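Kurkeck Desk Tidying Set: README

Summary

Kurkeck is a set of short recordings of a work table being put in order. The subject is small stationery: pens, markers, erasers, pen cases, and the trays and vessels they share a table with. The set was put together at Tudcombe by Jonalyn Belmonte and Jomar Lagman. This file covers the May release.

Contents

The release holds 300 recordings, split into 26 table layouts. Of these, 16 layouts are used for training and the remainder are held back for testing. Each recording covers one tidying task from the first layout check to the closing check. Average length is 70 seconds.

recordings/ one folder per layout
layouts/ a text file for each layout, listing what is set out
labels/ start and end of each step, in seconds
notes.txt known faults, by recording name

Tasks

Put away: a pen or marker goes into a pen case.
Take out: a pen or marker is removed from a case and laid on the table.
Clear: loose small items are moved to a tray or to the back of the table.
Close: the lid of a case is shut. Recordings in which the lid does not catch are kept and marked "partial" in the labels. 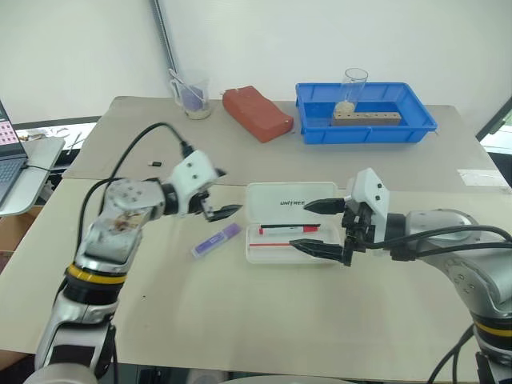 Pen cases are the most frequent item in the labels, and they are labelled separately from what is in them. A case is named by its body, not by its lid or any printing on it. Pens seen through the side of a case are given their own entries with the tag "inside". In the layout shown, the translucent case printed UNITREE therefore has one entry, and the red-capped marker and the thin red pen lying in it have one each. The small purple item on the table to the left of the case is entered as "small item, loose", as the labels do not separate erasers from USB sticks at that size.

Items at the back of the table

Vessels, sponges and trays are treated as background unless a task moves them. They are still listed in the layout file. The beaker with a handle and the blue tray fall under this rule, together with whatever they hold. An object standing in a tray is listed under the tray.

Table surface

The covering is beige and laid as overlapping sheets. The join is not labelled. Users training on edges should expect false hits along it.

Known faults

Clear plastic gives weak outlines against the pale covering. Labels for case edges were drawn by hand and then checked by a second person, but lid edges are less certain than body edges.
Thin pens lying close to a case wall are sometimes labelled a little too wide.
Colour names are plain words (red, purple, blue) and were not measured.

Label tool

Labels were made in Tuditeck and exported as plain text. Files open in any text editor. Times use a full stop as the decimal mark.

Changes

May release: "partial" tag added to the Close task. Layout files renamed to match folder names. Duplicate entries for items in trays removed.

Contact

Faults in the labels: Jomar Lagman. Layout files and access: Jonalyn Belmonte. Please give the recording name and the time in seconds.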